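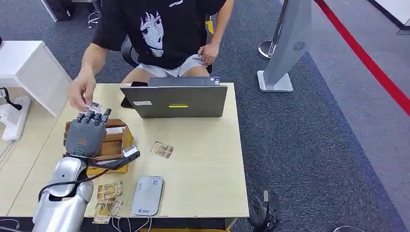 3.2 The table, the box and the cards

The sessions took place at an ordinary work table and not at one cleared for the purpose. We had noticed in the August pilot that people handle small printed cards differently when nothing else is on the surface: they spread them out in wide rows, and they rarely stack. At home, and in the Hitevham sorting room where the idea for this study began, cards are dealt with in whatever space is left over. We therefore asked the sitters to keep on the table the things they would normally have with them.

Figure 2 gives a typical layout. The table top is light wood. An open laptop stands in the middle, its screen towards the sitter, with a smartphone behind the lid, and the cardboard box is close to the left edge with its flaps folded outward. One white-and-gold card is in the sitter's right hand, over the left part of the table, and another gold card lies on the table top by itself. Sitters used an office chair and could move it as they liked.

The set consisted of 148 cards from the Vestent collection, which was given to us unsorted. Most of the cards have some gold on the face, and this matters for the results in Section 4. Under a ceiling lamp the gold parts shine, and sitters often tilted a card before deciding where it belonged. We counted tilting as part of handling and did not time it separately.

Each session had two parts. In the first, the sitter went through the cards with no instruction other than to put those that belonged together in the same place. In the second, the sitter was given a written list of the groups used in the Grovville catalogue and asked to follow it. There was a break between the parts, and the cards were mixed again during the break. Six people took part, all of them used to desk work and none of them collectors. Sessions ended when the sitter said they were finished.

We recorded three kinds of place for a card: in the hand, on the table, and in the box. A card leaning on something, such as the side of the box, was entered as on the table. Cards held in the hand for a long time were a problem in the pilot, as it was hard to say when a decision had been made. We settled on the moment of release. This is a rough rule — a sitter may well have decided earlier — but two people coding the same session agreed on it far more often than on any other rule we tried.

3.3 Coding and checks

Rawiri Ruddock coded all sessions from the recordings, and the second author coded four of the sittings again without seeing the first set of codes. Where the two differed, the sitting was watched once more by both and a single code agreed. Most differences came from cards that were put down and picked up again straight away. These are kept in the data as two events.

The coding sheet was fixed on 2019-04-17 and was not changed afterwards. An earlier version had a column for the part of the table used, divided into left, middle and right. We dropped the middle column for sitters who kept a laptop there, since nearly every entry in it was empty, and we report only left and right for them. The full sheet is given in Appendix B, along with the list of groups used in the second part.

A few cards went missing between sessions and were found under the box flaps. The order of the set was not affected, as the cards were mixed before every use, but the box was lifted and checked at each break from then on.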